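Gripper trials get going at Kedalbridge
December 4, 2023

We finally got the two grippers we've been arguing about since July onto the same bench, and I couldn't be happier! Luminița Sandu set up the comparison – wide flat fingers against narrow pointed ones – and each pair gets 100 tries at lifting small stuff out of a plastic basket. Same table, same baskets, same grumbling from me about cables.
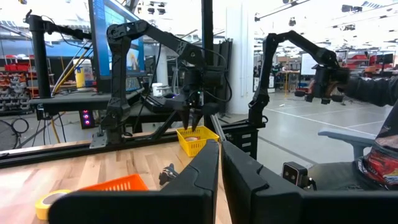 The pointed gripper over the yellow basket, seen from between the wide fingers.

My money was on the wide pair (I've said so to anyone who'd listen), but Luminița likes the pointed ones for tight spots, and after the first 40 tries I'm starting to wobble. We'll post the full numbers on the Manole project page once both sets are in. After that the whole lot goes over to Bridthorpe for the camera tests.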